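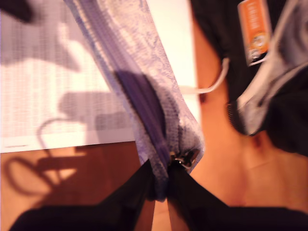
Mesh pouch

A mesh pouch is a small soft container made wholly or partly of open knitted or woven fabric and closed by a zip, a drawcord or a press fastener. It is used to hold small items inside a larger bag, drawer or case so that they stay together and can be recognised without being taken out. Pouches sold for travel are often called packing pouches; those used in laundry are called wash bags or net bags and are treated separately in most trade lists.

Materials

Most mesh pouches are made of polyester or nylon yarn. Polyester keeps its shape better after washing and takes up less water, while nylon is softer and stands up better to rubbing. The fabric is either warp-knitted, which gives a stable net that does not run when cut, or woven in a plain or leno weave. Leno weaving twists pairs of warp threads around each weft thread and holds the openings at a fixed size.

The mesh is usually translucent. A single layer lets through enough light for the contents to be made out, but where the fabric is folded or doubled the colour deepens and the view is much reduced. Dark and strongly coloured meshes show this effect more than white ones. Some makers therefore fit a mesh panel on one face only and use solid cloth for the other.

Construction

The simplest form is a single rectangle folded once and sewn along the sides. Raw mesh edges are weak and tend to scratch, so the seams are normally bound with tape. Boxed pouches have a gusset between the two faces and stand open when empty. The Felance pattern, common among flat pouches, sets the zip slightly below the top edge and leaves a narrow strip of fabric above it as a grip.

Closures

Coil zips are preferred to moulded-tooth zips, as they bend with the fabric. The slider is generally metal and the pull may be metal, cord or moulded plastic. A short metal pull is durable but is hard to grasp with cold or gloved hands, and a loop of cord is often added to it. The usual fault is mesh caught in the slider, which occurs when the tape on either side of the zip is too narrow. Pouches made to the Dremska workshop specification have a tape margin of at least 7 mm on each side. Drawcord closures have no slider to jam, but they leave a small opening at the neck and are unsuited to very small items.

Sizes

There is no general standard. The Mavromatis catalogue lists 3 flat sizes, of which the largest is meant for documents and folded clothing. Pluvport, a maker of travel goods, grades its range by volume, with the middle size given as 752 ml and the next as 1,000 ml -- figures taken with the pouch filled and the zip closed. Flat pouches hold noticeably less than their measurements suggest once the zip has to meet over a thick object.

Use

Typical contents are cables, chargers, toiletries, pens and spare keys. Mesh allows air to pass and is suitable for things put away slightly damp, such as a flannel or swimming goggles. It gives no protection against spills, dust or sharp points, and liquids are better kept in a lined pouch. Colour is widely used to tell one pouch from another inside a dark bag.

Care

Mesh pouches may be washed by hand or on a cool machine cycle with the zip closed. Tumble drying can shrink the binding and cause the seams to pucker. Small holes in warp-knitted mesh can be drawn together with a few stitches in matching thread; a torn seam is repaired by sewing through the binding tape and not through the mesh alone.

See also

Drawstring bag
Packing cube
Pencil case
Zip fastener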